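发件人: Agnese Eglītis
收件人: 种子交换邮件列表
主题: Re: 番茄留种,发酵还是不发酵?

Ngaio McAlister 写道:
> 大家好,我去年十月把 Dallutden 那几棵番茄的种子直接刮到
> 厨房纸上晾干,收起来就没再管。今年春天播下去,出得稀稀
> 拉拉,有几粒还长了霉。听说应该先泡水发酵,可是我怕味道
> 太大,家里人要抗议。到底有没有必要?另外,邻居家种的
> Petby 就在篱笆那边,会不会串粉?
> Ngaio

Ngaio 你好,也问候列表上的各位老朋友!

看到你的信我真高兴,因为我刚开始留种的那两年,做法跟你一模一样,厨房纸铺了一窗台,干了以后种子死死粘在纸上,抠都抠不下来,最后只好连纸剪成小块一起埋进土里(其实也能出苗,所以你千万别灰心)。后来是 Danach 园艺小组的老前辈手把手教我发酵,我才慢慢改过来,这一改就再也没回头。

先说味道。发酵确实有点酸味,这我不瞒你,但是把杯子放在棚子里或者阳台角落,上面盖一块纱布,家里人多半不会察觉。挑熟透的果子,最好比平时吃的再多挂几天,切开,把籽连同那层黏糊糊的胶质一起挤进杯子,加一点点清水,每天搅一搅。等水面起了一层薄薄的白膜,就可以冲洗了。好种子沉底,瘪的和果肉浮在上面,慢慢倒掉,再添水,再倒,直到水清为止。

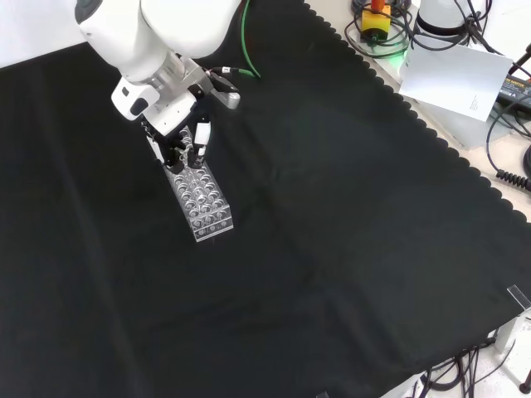 番茄籽要泡多久才算发酵好?
天气暖和的时候两天就够,凉一些就再多等一等,看到白膜就动手,拖得太久种子会在杯子里发芽。

洗完以后千万别再用厨房纸啦!我用的是旧瓷盘,也有人喜欢用咖啡滤纸,摊成薄薄一层,放在通风的阴凉处,早晚拨一拨,别让它们结成一团。不要晒大太阳,更不要进烤箱,我有一年心急试过,那一批全军覆没,到现在想起来还心疼。干透的种子摸上去毛茸茸的,掰一下是脆的,这时候再装进纸袋,写上品种和年份。品种名一定要当场写,我抽屉里至今还躺着一包只写了“好吃的那个”的种子,每年春天都要对着它发一会儿呆。

再说串粉。一般的番茄花大多是自己给自己授粉,隔着篱笆问题不大。不过 Petby 我没种过,如果你那边蜜蜂多,或者你种的是花柱伸得比较长的老品种,比如薯叶的那几种,就稳妥一点,在花还没开的时候给一两穗套上小纱袋,坐了果再摘下来,拿根红毛线在果柄上做个记号,免得被谁顺手摘去拌了沙拉。还有,要是 Petby 本身是杂交种,它的籽留下来种出什么样子就全凭运气了,这一点也请转告你的邻居。

至于你手上剩下的那些旧种子,先别扔。取 20 粒放在湿布里,卷起来搁在暖和的地方,过一阵看看能出几粒,心里就有数了。出得少就播密一点,照样能有一畦好番茄。

顺便说一句,我这里还有不少 Wei 的种子,是一种粉红色的大果,皮薄,汁水多,做汤特别香,最多能分给 60 位朋友,每人一小包。想要的把地址单独发给我,不要回复到整个列表,不然大家的信箱又要热闹好几天了。也欢迎拿豆子来换,我今年的架豆被蛞蝓吃得差不多了,什么品种都行,矮生的也不嫌弃。

写着写着又这么长,水壶都叫了,我先去泡茶。Ngaio,等你秋天收了果子,记得来信告诉我们留得怎么样!

祝各位园子里一切都好
Agnese
2021年6月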